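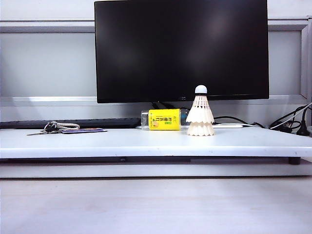

May, nearly bedtime

I stayed on after the others went home this evening, which I keep promising myself I won't do, and spent it fussing over my desk. It was long overdue, and I did enjoy it, in the way one enjoys defrosting a freezer. I have been at Bestari since the move from Gutgate, and in all that time I don't believe I had once given the place a proper going over with a cloth.

The white shelf is my favourite thing in the whole office, silly as that sounds. It lifts the keyboard up under the monitor when I want to write by hand, and leaves me all that lovely pale desk in front to spread my papers over. It has picked up a few scuffs along the front lip and I went at them with a damp sponge for a good 10 minutes before deciding they could stay. I'm rather fond of them, really.

The cables behind are another matter. I got down on my knees meaning to sort them out once and for all — and got straight back up again, my knees being what they are. Another evening, perhaps, with a cushion.

In among my papers I found the Hlongwane letter I swore I had posted, and page 81 of the Dadus catalogue, torn out so I would remember something on it. I read it through twice over a cup of tea and still haven't the faintest idea what. A lamp, possibly?

Missed the early bus, of course, and walked the long way by the canal. The hawthorn is out all down one side and smelled wonderful. Must post that letter tomorrow, and buy stamps.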